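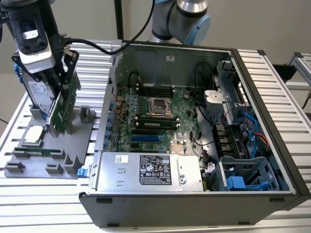 3.2 Collection and intake

The study followed desktop computers handed in at two municipal drop-off points, Ocampo and Metley, between the start of June and the end of the collection period set by the district. Both sites accept household electronics without charge. Ocampo is staffed all day. Metley is staffed in the mornings only, and items left there in the afternoon go into a locked cage until the next shift.

Each computer received a paper tag at the counter. The person dropping it off was asked to fill in a short form covering the year of purchase, the year of last regular use, where the machine had been kept since then, and the reason for giving it up. The form was offered in English and Spanish. Iraís Ochoa and Dayana Orozco translated it separately and then settled the differences between their versions. The main one concerned the word "broken," which several people in the pilot had used for machines that were only slow.

Forms with no year of last use were kept in the sample but left out of the storage-time analysis in Section 4. Machines from businesses and schools were excluded, as they usually came in batches on a replacement schedule and tell us little about household decisions.

3.3 Interviews

Of the people who completed a form, 33 agreed to be contacted and 20 were interviewed. Interviews were held by phone and lasted from 16 minutes to just under an hour. Wanda Michalski carried out all of them, using the guide in Appendix B. Eight of those interviewed had stored more than one computer at the same time, and we asked them to talk about each machine separately.

The guide did not mention data or privacy until the last part. In the pilot, raising the subject early led people to give it as their reason for storage even when they had written something else on the form. Moving the question to the end gave answers closer to the written ones, though some mismatch remained (see Section 5.1).

3.4 Coding

Stated reasons were coded by two readers using the categories in Table 2. Where a person gave several reasons, all were coded and the first one mentioned was marked as primary. "Might need it again" and "meant to sell it" were first treated as one category. They were split after the first round, when it became clear that the second group had often looked up a price and the first group had not.

Figure 2. Desktop computer with the side panel removed. The CPU socket is empty and a memory module is still seated.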